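Itley Community Kitchen – progress report, second half of grant year
18th December

Quick one this time, full accounts to follow in the new year once Sleiman have sent the last invoices.

Where we are. Meals program running since June, no missed weeks. 1810 meals out the door so far, 734 of those delivered to people at home. Eat-in numbers slower than we hoped – bus change on the Hovia road didn't help, and we lost most of the early crowd for a while. Coming back now.

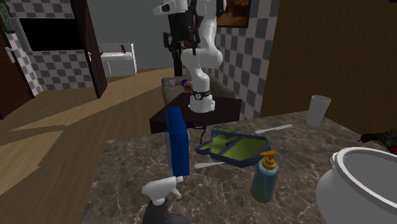
Deliveries are the part that's growing. Waiting list currently stands at 16 households, mostly at the Leltach end, where we only have one driver on the route. We'd like to move some of the underspend on print costs over to mileage. Please confirm if that needs a formal change request or if an email will do.

Cooking classes. Two blocks done, third one starts after the break. Soup and bread was full both times, budget cooking less so. Feedback forms were too long and hardly anyone filled in page two, so we've cut them down to one side. Will send the new version seperately.

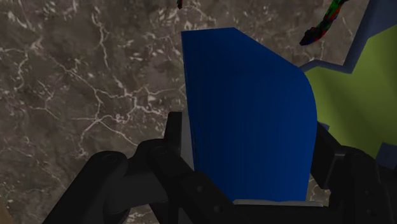 Equipment. Second fridge arrived, late, and working fine. Dishwasher is still the old one. Quote from Sleiman came in higher than the budget line by $226, so we've held off ordering until we hear from you. Can cover the gap from our own reserves if needed but would rather not.

Food supply. Surplus collection from the Hovia market is steady on vegetables, poor on anything with protein in it. Spent more on eggs and beans then planned. Expect the same next quarter.

Problems: freezer space, the Leltach route, and the hygiene refresher training that got moved twice. Now booked. Nothing else to flag.

Next three months – third class block, second driver for Leltach, decision on the dishwasher, start on the spring menu. 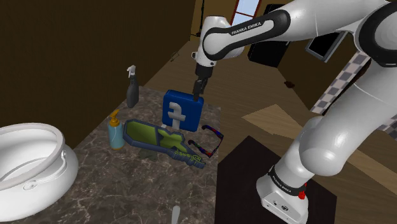 Blue box on a dark marble countertop, with a Franka Emika arm over it.

Budget sheet attached. Figures for deliveries are up to last week only, will update.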